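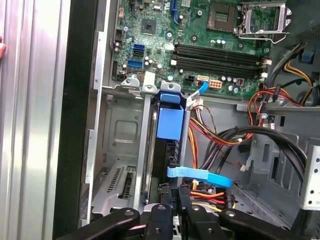

Memory goes in before the processor cooler on most older desktop boards, and it goes in with the case flat on its side. Working on a tower that stands upright means pushing against a board that flexes away from you. With the case down and the inside facing up, your weight goes straight into the tray. A board like this one, with three black slots and nothing in any of them, gives you plenty of room to get both thumbs over the stick. Look for the small white latches at the slot ends and see that they are open before you start.

Line up the notch in the stick with the key in the slot. It only fits one way. Press on one end until it seats, then the other. Some slots click at each end and some hardly make a sound, so look at the latches and don't trust your ears. If a latch hasn't come up against the stick, take the stick out and start again.

The open socket

A processor socket with pins in it should be open for as little time as possible. Keep the plastic cover if you have one. If you don't, lay a clean piece of stiff card over the closed bracket while you do other jobs. Never wipe the pins. A cloth will catch one and bend it, and a bent pin usually means a new board.

To fit the processor, raise the lever, swing the bracket back, and lower the chip straight down by its edges. Don't slide it. Match the corner mark or the side notches first. The lever takes more force to close than most people expect, but it should be a steady push.

Cables

Take a phone picture of every connector before you unplug it, close enough to read the print on the board. The small front panel plugs are the ones people mix up.

SATA data cables pull out by the plug, never by the cable. If there is a metal clip, squeeze it first. Older cables without clips work loose when a case is moved, and that is the first thing to check when a drive disappears after a move. I put a strip of masking tape on each one and write the drive on it. Blue cables all look the same by the evening.

Power leads from the supply tend to lie in one thick bundle over the middle of the board. Push them toward the drive side and hold them there with a loop of string while you work. Cable ties can wait until the machine has started up and run for an hour. Radu Tănase, who taught me most of this, cut off 50 ties one winter and switched to hook-and-loop strips.

Drives

Plastic carriers get brittle with age. Squeeze both sides evenly and slide the drive out level. If it sticks, look for a screw on the far side before you pull harder.

Screws

Use 2 jars, one for the coarse case screws and one for the fine ones used on optical drives. A fine screw will go into a coarse hole and strip it. A Sturnby jar with a wide mouth is good because you can get your fingers in, but any jam jar will do.

Dust

Do the dusting outdoors in September or whenever the weather is dry. Hold the fan blades still with a finger and use short bursts of air. Brush the vent slots in the back of the case from the inside out. Keep the vacuum cleaner away from the board.

Before the side panel goes back on

Run your hand around the inside edge for loose screws. Check that no wire touches a fan. Plug in, start up, look in the setup screen for the full amount of memory, then shut down and fit the panel.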